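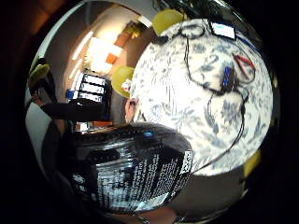

Print this message | E-mail this message to a friend
Reading time: 2 minutes

Re: hand-held gripper or glove?

Hello all, and thank you for the kind notes after my last long ramble (I shall try to be shorter, but you know me!).

Earlier in the thread, someone from the Ingvarsson list wrote:

> We have a budget of 400 for the autumn and can't decide between the
> Reder hand-held gripper and a Wirnonora glove. Has anyone used both
> for the same jobs? Ours are mostly kitchen things, bottles and cloths.

Well, we've been through the same muddle ourselves, and I do sympathise. We have had both going since September on the same 12 tasks, and I've grown very fond of each of them for different reasons. The Reder is lovely for anything you pick up and put down, and new people get the hang of it before the kettle has boiled. The glove asks for more patience, what with the straps and the cable, but oh, it is so much nicer for folding a towel or squeezing a trigger! 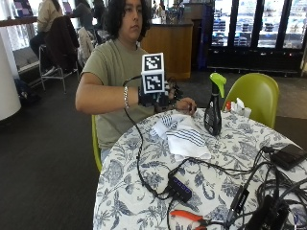 Does the glove need calibrating again for each new wearer?

We do it every time somebody different puts it on, and it takes 6 minutes if the markers are clean and the light is steady.

If your jobs are mostly bottles I'd start with the gripper and borrow a glove later on. Do get a decent hub too, we went through two cheap ones before settling on the Steseck. I'm happy to send our task sheet to anyone who would like it, just write to me off list.

Warmest wishes to you all

Message 2494 in the archive
Print | E-mail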